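Derico业余足球联赛公布新赛季球员注册、转会及比赛报告办法

全部36家俱乐部适用,电子比赛报告系统Flomatell同步启用

Tunstall,2019年9月6日

Derico业余足球联赛(以下简称“联赛”)今日公布新赛季球员注册、转会及比赛报告办法。新办法适用于联赛所属的全部36家俱乐部,涵盖甲、乙2个级别的联赛以及Tarnen杯。电子比赛报告系统Flomatell将从新赛季首轮起投入使用,赛后邮寄纸质报告的做法同时取消。

联赛上一次全面修订注册规定是在六个赛季以前。此后陆续发出的补充通知散见于不同年度的手册,个别条款前后表述不一,俱乐部在办理手续时经常需要来函询问以哪一份为准。本次公布的文本将原有规定与历年补充通知合并,过去的版本自新赛季开始起一律停止使用。

文本草案于今年4月发给各俱乐部征求意见。收到的意见主要集中在三个方面:转会窗口的长短、青年球员代表成年队出场的条件,以及比赛报告由谁填写、谁确认。联赛办公室对其中大部分意见作了采纳,未采纳的意见已逐一书面答复提出方。

球员注册

每家俱乐部须在本队首场正式比赛前提交球员名单。名单应包括球员姓名、出生日期、近期免冠照片、球衣号码和紧急联系人。缺少任何一项的,该球员暂不具备出场资格,俱乐部可在材料补齐后再次提交,不另收费用。

球员在同一时间只能注册于一家俱乐部的成年队。在五人制或校园比赛中注册的球员不受此限,但其成年队注册资料必须与其他赛事登记的身份信息一致。

球衣号码一经登记,整个赛季不得更换。球衣在比赛中损坏或沾有血迹的,球员可临时改穿无号码或其他未使用号码的球衣,由裁判员在比赛报告中注明。守门员应登记两种颜色的球衣,其中至少一种与本队场上队员的主、客场球衣均有明显区别。

首次注册的球员须提供身份证明原件供核对。核对工作在Tunstall的联赛办公室进行,也可以由俱乐部秘书预约后在Tarnen球场的办公窗口办理。办公室不保留原件,复印件在赛季结束后统一销毁。

上赛季已注册并继续留在原俱乐部的球员可办理续注册,无需再次核对身份证明。照片拍摄时间超过两年的,应予更换。

转会

赛季中设两个转会期。第一个转会期从办法公布之日开始,到联赛第四轮比赛前一日结束。第二个转会期设在冬歇期内,具体起止日期随冬歇期后的赛程一并公布。转会期以外,除守门员紧急补充外,不受理成年队之间的转会申请。

转会申请由转入俱乐部提出,转出俱乐部应在五日内答复。到期没有答复的,视为同意。转出俱乐部如有异议,须写明理由并附相关材料,可以接受的理由限于球员欠缴会费、未归还俱乐部装备或仍有停赛未执行完毕。以“影响球队备战”为由提出的异议不予受理。

存在欠费争议的,球员或转入俱乐部可以先将争议款项交存联赛办公室,转会手续照常进行,款项归属待争议处理后决定。过去两个赛季内,多数转会争议都与装备押金有关,因此新办法要求俱乐部在收取押金时出具写明金额、物品和退还条件的收据。没有收据的押金,联赛在处理争议时不予认定。

停赛处罚随球员转移。球员在原俱乐部尚未执行完的停赛场次,应在新俱乐部继续执行。杯赛停赛只在杯赛中执行,因暴力行为或辱骂比赛官员受到的停赛除外,后者适用于联赛主办的全部成年赛事。

守门员紧急补充适用于一支球队所有已注册守门员均因伤病无法出场的情况。俱乐部应提交诊断说明,联赛办公室收到后最迟于下一工作日答复。补充注册的守门员在原有守门员恢复出场后,可以留在名单内,但在当赛季内不得再次转会。

青年球员

年满十六周岁的青年球员可以代表本俱乐部成年队出场,须由监护人签署同意书,并由俱乐部指定一名成年陪同人员随队。同意书每赛季签署一次。青年球员代表成年队出场后,仍可参加本年龄组的比赛,但同一日内不得参加两场正式比赛。

草案曾规定青年球员在成年队出场达到一定次数后自动失去青年队资格。多家俱乐部认为,这一规定会使人数较少的俱乐部难以同时维持两支队伍。正式文本删除了该条,改为要求俱乐部在每次征召青年球员时于比赛报告中作出标注,供赛季结束后统计使用。

青年球员与成年队共用更衣室的安排,按照联赛现行的未成年人保护守则执行。场地只有一间更衣室可供一支球队使用时,应错开青年球员与成年球员的更衣时间。

比赛名单与换人

比赛名单须在开球前四十分钟提交。迟交但在开球前交齐的,比赛照常进行,由联赛办公室对俱乐部发出书面提醒;一个赛季内累计三次提醒的,处以罚款。名单提交后、开球前,因热身受伤而更换首发球员的,须经裁判员同意,并从已列入名单的替补中选择。受伤球员可改列为替补,但本场不得再出场。

每队每场可换五人,比赛进行中的换人机会为三次,中场休息换人不计入次数。杯赛进入加时赛的,可以再换一人。乙级联赛继续允许返场换人,即已经换下的球员可以再次上场,但每次返场仍占用一个换人名额。甲级联赛不适用返场换人。

球队到场人数不足七人的,比赛不得开始。等待时间为二十分钟,从原定开球时间计算。因交通事故或道路封闭迟到的,俱乐部应尽早通知主队和裁判员,裁判员可视天色和场地使用安排延长等待时间,并在报告中记录。

Flomatell电子比赛报告

从新赛季首轮起,比赛名单、进球、换人、黄牌和红牌均通过Flomatell填报。每家俱乐部设一名主填报人和一名候补填报人,二者使用各自的账户。账户不得转借,更换填报人应提前通知联赛办公室。

主队填报人负责录入比赛时间、场地和本队名单,客队填报人录入本队名单。比赛结束后,裁判员在系统内录入比分和纪律处罚,两队填报人分别确认。确认截止时间为比赛次日中午十二时。对比分或处罚球员身份有异议的,应在同一时限内在系统中提出,由联赛办公室联系裁判员核实。

确认只表示双方对记录内容没有异议,不影响俱乐部依照纪律规程提出申诉的权利。申诉时限与上赛季相同。裁判员在比赛中作出的事实判断,包括是否越位、是否判罚点球,不属于申诉范围。

联赛目前有约272名注册裁判员,均已收到系统使用说明。裁判员可以在场边用手机完成填报,也可以回家后用电脑完成,但红牌报告必须在比赛当日提交。红牌报告应写明事发时间、比赛是否处于进行状态、裁判员所处位置以及球员的具体行为,不得仅写“严重犯规”或“暴力行为”等类别名称。

系统中的公开信息为比分、进球球员、积分榜和射手榜。球员出生日期、照片、联系方式和红牌报告正文不对外公开。青年球员的姓名只有在监护人另行同意后才会显示,否则以球衣号码代替。

试用期间,部分俱乐部反映乡间场地手机信号较弱。针对这一情况,系统允许先在设备上保存名单,待有信号后上传,提交时间以保存时的记录为准。完全无法使用设备时,可以使用纸质备用表,由裁判员和两队代表签字,比赛次日中午前将照片发送至联赛办公室。备用表原件由主队保存到赛季结束。

赛程与场地

甲、乙两个级别的首轮赛程将单独公布。赛程编排时,共用场地的俱乐部原则上不在同一时段安排主场比赛。俱乐部之间协商一致的,可以调整开球时间或互换主客场,但应至少提前21天向联赛办公室提出。因天气、场地关闭造成的延期不受这一时限约束。

草地状况由场地管理方首先判断。管理方在比赛当日上午宣布场地不可使用的,主队应立即通知客队、裁判员和联赛办公室,客队出发后才收到通知的,可以申请补偿单程交通费用。管理方没有作出决定的,由裁判员在到场后检查决定。检查时应邀请两队队长在场,但不需要征得队长同意。

延期比赛一般在原定日期后的四周内补赛。两队在七日内没有商定日期的,由联赛办公室指定。赛季最后两轮同一级别的比赛同时开球,涉及升降级的场次不得提前或推后。

Tarnen杯决赛仍在Tarnen球场举行。半决赛改为在中立场地进行,一场决胜负,九十分钟打平后直接以点球决胜,不设加时赛。此前各轮的抽签安排在联赛办公室进行,俱乐部可以派代表到场,抽签结果当日公布。决赛打平时仍进行加时赛。

费用

新赛季俱乐部年费和球员注册费均维持上赛季标准。Flomatell的使用费用由联赛承担,不向俱乐部收取。续注册球员的换证费取消。裁判员比赛津贴和交通补贴的支付方式改为赛后转账,主队不再于更衣室以现金支付。

主队应在比赛报告确认后的三个工作日内完成转账。逾期未付的,由联赛先行垫付给裁判员,再向俱乐部收回。同一俱乐部在一个赛季内两次逾期的,后续主场比赛的津贴须提前交存联赛办公室。

过渡安排

联赛前三轮为Flomatell过渡期。过渡期内,填报迟延只作记录,不处以罚款。红牌报告当日提交的要求不设过渡期。已经按照旧表格提交注册材料的俱乐部不必重新提交,联赛办公室将负责录入,俱乐部在首场比赛前登录核对即可。

联赛将在Tunstall举办填报人说明会,内容包括账户启用、名单录入、离线保存和异议提交。每家俱乐部可派两人参加。未能参加的俱乐部可以向办公室索取操作手册和练习账户。练习账户中的数据与正式系统分开,不会影响球队积分或球员资格。

冬歇期内,联赛办公室将汇总前半赛季的填报问题,如需调整系统操作步骤,会在第二个转会期开始前通知各俱乐部。注册和转会条款在赛季中不作修改。

关于Derico业余足球联赛

Derico业余足球联赛总部设在Tunstall,主办甲、乙两级成年联赛、Tarnen杯及青年年龄组比赛,并负责本地区业余足球裁判员的注册和比赛指派。

媒体与俱乐部查询

查询注册、转会和比赛报告事宜,请在工作时间内与Tunstall的联赛办公室联系。俱乐部来函应注明俱乐部全称、级别及经办人职务。需要办法全文的媒体,可向办公室新闻联络岗索取电子文本。

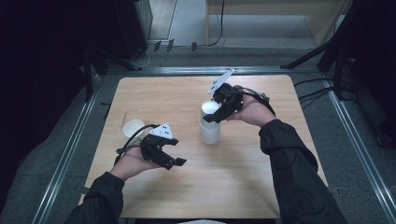 主场俱乐部应在比赛日为名单核对和纸质备用表签字准备一处固定位置,设在更衣室通道附近,与观众入口分开。桌子的规格不作统一要求,图中这类浅色木质方桌即可满足需要,桌角略带弧度,桌面平整、哑光,备用表可以平铺书写。桌上应备有签字笔、空白备用表和联赛办公室的联系电话。俱乐部在首个主场比赛前将核对位置通知客队和裁判员,赛季中如有变更,随赛前通知一并告知。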